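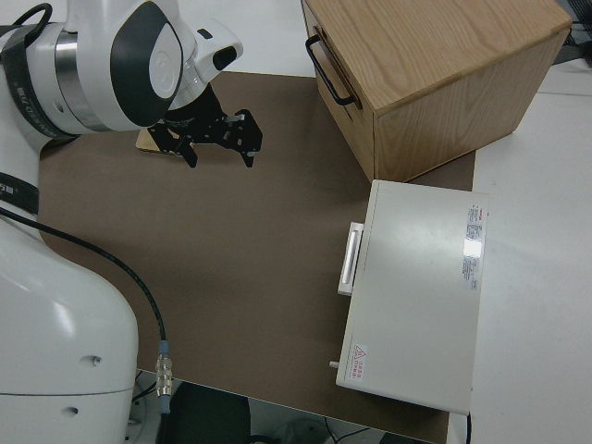 1/6
Open day at Lorkis — a thread, and I apologize now for the length! They let visitors walk right up to the benches where the robot arms work, and I stayed so long my coffee went cold twice.

2/6
First stop was the Congate bench. I've read plenty about grippers, but standing next to one you notice the small things, like how thin the fingers are and how much cable an arm has to carry with it.

3/6
Then on to the kitchen table, which the team calls Pluto (I asked why and got three different answers). Two arms share it with mugs, plates and a basket of corn.
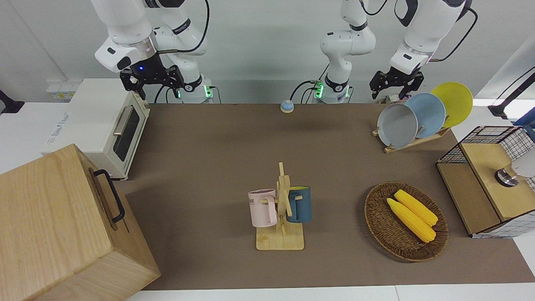

4/6
I had a lovely long chat there about mugs. Hanging one on a peg is a much harder job than I'd guessed, and now I watch my own hands every time I put the dishes away.

5/6
The same table from up high makes you see how little room two arms have to stay out of each other's way.

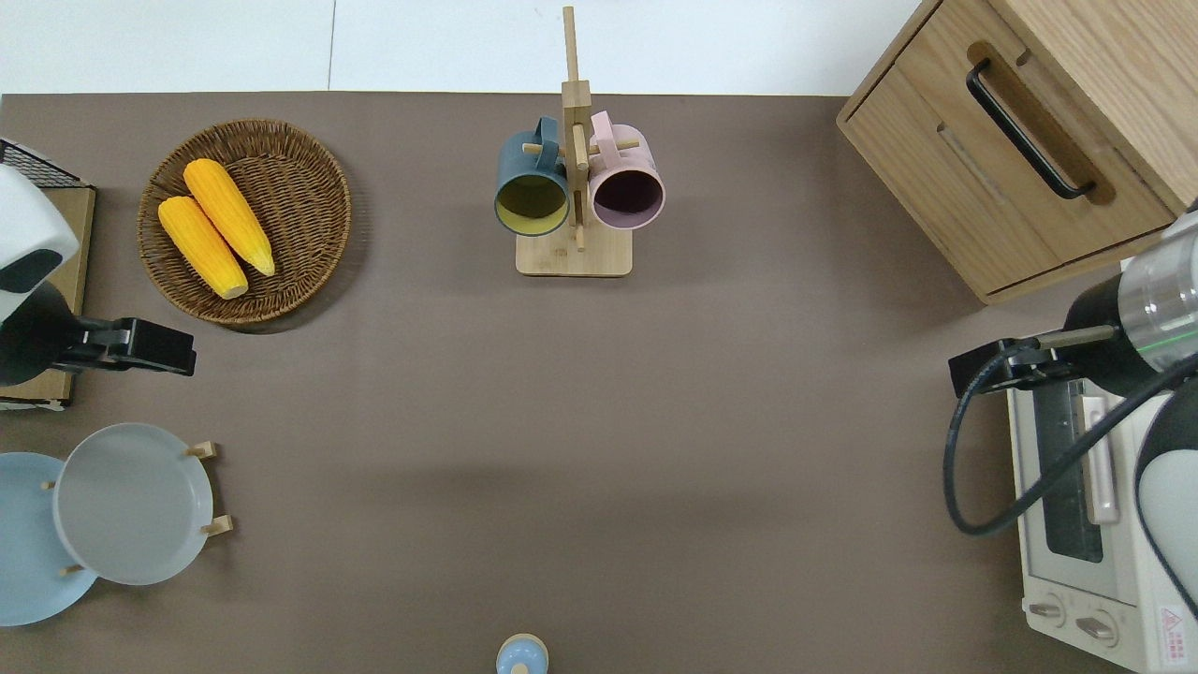

I asked about plates too, of course. Thin edges, they told me, are a whole subject of their own.

6/6
The next open day is in July and visits run 31 minutes — yes, 31, I checked the sign. Go if you can, and wear comfortable shoes!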